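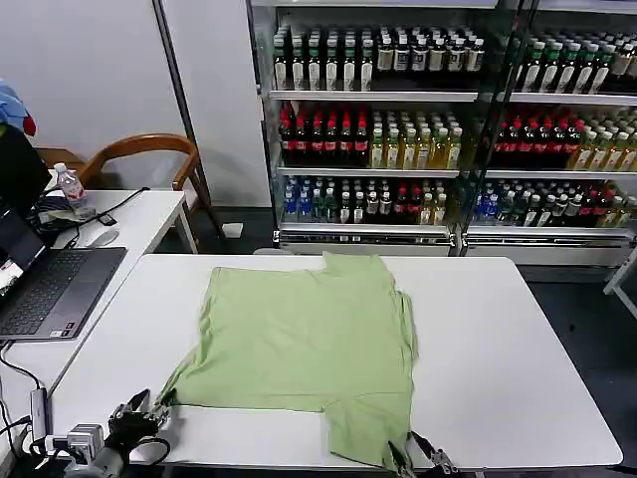 Figure 6. Shirt on the work table, both grippers closed on the near corners.

4.2 Reporting rates by carrier

Safety reports filed by ramp and cabin staff were taken from the records of two regional carriers, Skonthorpe and Fröhlich. After duplicates were removed, 2143 reports remained, of which 1506 came from Skonthorpe. Rates were computed per thousand departures and compared before and after the May change to the reporting form. Reports filed more than 30 days after the event were kept but coded separately, as their narrative fields were shorter and often lacked a runway or stand number. Bird strikes were excluded at both carriers. The Plaluvcombe base used a paper form throughout and is treated as a control. Differences between day and night shifts were not significant at either carrier.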